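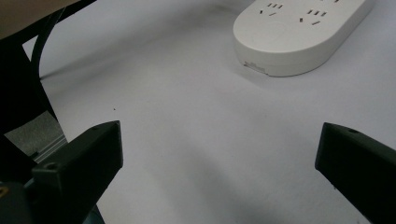
Mulletti Desk Power Notes

A small collection of short recordings and notes on the power strips, chargers and cords that end up on work tables. The data card covers what is in the collection, how the labels were chosen and what has been left out.

Contents

116 recordings, split over 23 tables. Each recording comes with one text file of labels. Tables are numbered from 01 and keep their numbers between versions, even when a table is dropped.

Folders

tables/ has one folder per table, with the recordings and label files inside.
layouts/ has a hand-drawn plan of each table, scanned.
outlets.csv lists every power strip by table number, with body color, outline and socket type.
changes.txt is the list of fixes.

What gets labeled

Power strips, wall chargers, plugs, cords and cord clips. Laptops, lamps and monitors are labeled only when a cord runs to them. Tabletops are labeled by color and finish, because pale tops with soft shadows were the hardest for people to mark up the same way twice.

Strips

A strip is labeled once as a whole, then each socket group gets its own label. A group is whatever takes one plug. On multi-standard strips the upright slots and the slanted slots belong to the same group, so please don't split them. The first version did split them, and the counts in outlets.csv were wrong until version 2.

Body color is one of white, black, gray or other. Slightly off-white plastic goes under white. Outline is either oblong or square-cornered. An elongated oval with rounded ends is oblong.

If one end of a strip is out of view, set partial to yes and label only the socket groups that can be seen in full. Don't guess the total from the part that shows.

Cords

Trace a cord from plug to device where possible. Where two cords cross, the upper one keeps its line and the lower one is marked as broken. Cords under the table are not labeled.

Tables

Most tables came from the Flendano study rooms. The rest are from the Tapia front office, which has darker tops and more clutter. Tables 09 and 17 were replaced halfway through; the older ones are kept with the suffix a.

Known problems

3 label files for table 12 have the strip angle measured from the wrong edge.
Glossy plastic under a ceiling light sometimes has a highlight running over the slots. Those groups carry the tag glare.
Socket type is left blank for strips seen only from the side.
The plan for table 20 is missing.

Checking

Every label file was read by 2 people. Where they disagreed on a socket type, the field says unsure. We would like those left alone unless you have the strip in hand.

Use

Free for teaching and research. Please don't use the labels to judge whether a strip is safe or meets any code. No ratings were recorded.

Fixes can be sent through the Bolano tracker with the table number in the title.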